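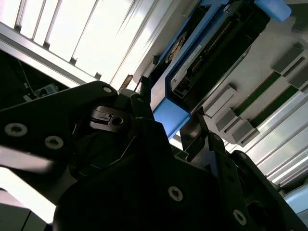

Close quarters: the gripper's fingers at a blue drive caddy, as the wrist camera gets it.

I have a soft spot for boring jobs, and pulling a hard drive out of a desktop tower is about as boring as jobs get. You squeeze, you tug, you swear a little, it's out. So when the people at Nendley told me they'd been spending their Tuesdays trying to get a robot to do it, I invited myself over before they had finished the sentence.

Nendley takes in old office computers by the truckload, and the robot bench is a side project it shares with Truverberg, a small outfit that writes control software. The question they wanted answered sounded simple enough. Which gripper do you buy if you want one arm to handle drive caddies all day long? They had three candidates on the shelf when I got there: a plain two-finger parallel jaw, a suction cup on a stick, and the jointed Robotiq hand with all those linkages (the one I wanted to see, because it looks like it belongs on a crab).

Suction was gone before lunch. I felt bad for it! It loves a nice flat surface, and a drive sitting in its cage mostly offers you a thin edge. The parallel jaw did much better, and I'd have picked it myself if I'd gone home at noon. It's light, it's quick and it goes exactly where you send it. But it wants the caddy square between its pads, and a tower lying on its side on a ribbed metal table is never as square as you think it is. A degree or two off and the jaw shoves the whole caddy sideways before it has a proper hold.

The jointed fingers are more forgiving. They fold around the plastic a bit and seem to make up their own minds about where to stop. They're also fat, and I hadn't thought about that until I watched one go looking for room beside a sheet-metal rail.
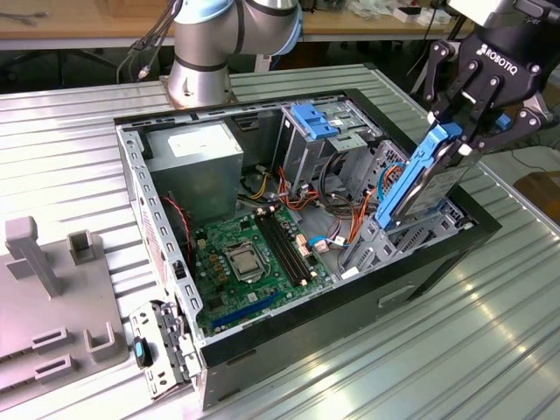

Going in is the harder direction, by the way. Anyone can yank. Putting a drive back means lining up the caddy with its guides, keeping it straight all the way down, and then pushing hard enough to seat the connector without bending anything you'll regret. The Truverberg folks have a routine they call Nigam that handles this last bit. It lowers the caddy, feels for resistance, backs off a hair, wiggles and tries again. Watching it is weirdly relaxing, like watching someone else parallel park.

Nigam has done 3319 insertions so far, across all the grippers, and I got to scroll through the log over a bad cup of coffee. Most of the failures come from the same moment, right at the mouth of the bay, when the camera up at the wrist is staring at its own fingers and can't see much past them. They've added a second view from the side of the table and it helps a lot. I tried steering from each view myself. With the wrist camera alone I needed 11 attempts to get a caddy started. With the side view on as well I got it on my second, and I was unbearable for the rest of the afternoon.

What I'd still like fixed is the cabling. Old towers are full of loose power leads, and a finger with lots of joints has lots of places for a wire to hide. The current plan is a smooth sleeve for the knuckles, which a shop called Brollstead is molding for them. The first one lasted 15 cycles before it split.

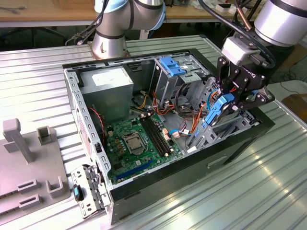 So which gripper would I put my own money on?

The jointed one, as long as somebody sorts out that sleeve. The parallel jaw is faster on a good day, but Nendley's towers come in every shape and condition, and I'd take the hand that copes with a crooked start. They want 1000 insertions in a row without a person stepping in before they let it near a real shift, and I've asked them to call me when the counter gets close.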